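Gevine countertop glass rack, six weeks in

Bought in August to replace the Lekulwood one, which wobbled from day one and cost more. Paid 23 quid, delivery took ages. Came in one box, base screws on, no tools. Instructions useless, didnt need them. 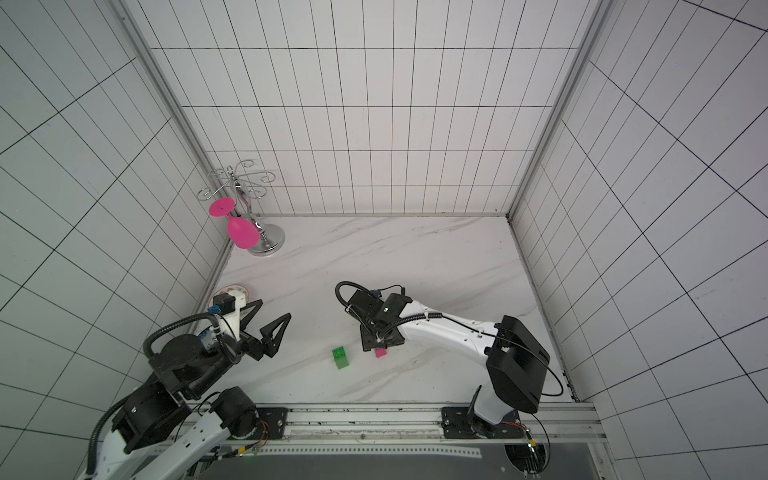
Stem glasses go on upside down by the foot. Fine with plastic picnic ones, fine with small wine glasses. Big reds knock into each other if you fill every hook, so I don't. Chrome shows every fingerprint, wipe with a dry cloth and leave it.

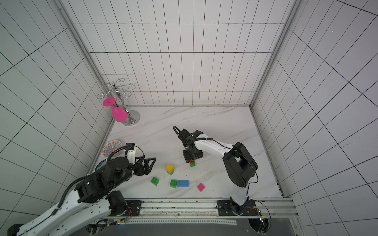

Naa Boateng
Kitchen reviewer, Podedia
October 9, 2025

Other gripes. Takes up more worktop than teh listing suggests. Drips go straight on the base, so tea towel underneath. Would I buy again? Yes at 23, no at 55, which is what Alhassan wants for theirs. Four stars.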